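Books for Small People
June 2023

I read to my nephew over the phone every night last December, 27 nights in a row, and by the end of it I had Opinions about picture books. Big ones! So when The Kite at Pryor landed on my desk I made a cup of tea, shut the door and read it aloud to the cat.

It's Kiri Whitcombe's first book, and it's a lovely, odd little thing. A boy called Odau lives with his grandmother in Pryor, a town so windy that the washing has to be tied on twice. He builds a kite out of old letters, and every time it goes up, one letter blows off and somebody in town gets it back. Simple as that. The whole story runs 445 words (I asked her) and she told me the first draft was ten times longer.

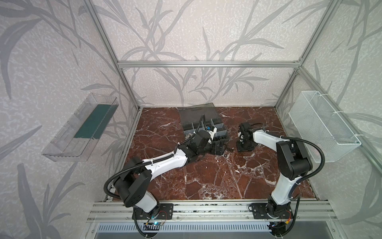
Two arms side by side at the work table, with leafy gray wallpaper behind.

Whitcombe taught second grade for 10 years before she wrote a word of it, and I think you can tell. She knows where kids will want to butt in. There's a page where the grandmother just sits holding her letter, with no text at all, and my nephew went completely quiet at that one, then asked me to go back.

My one grumble is the ending, which hurries. I wanted another page up on the hill, with the wind going.

She's working on a second book now, about a lost goat named Jandido, and she's already thrown away 100 sketches of his ears. I've asked for a copy the minute it's ready.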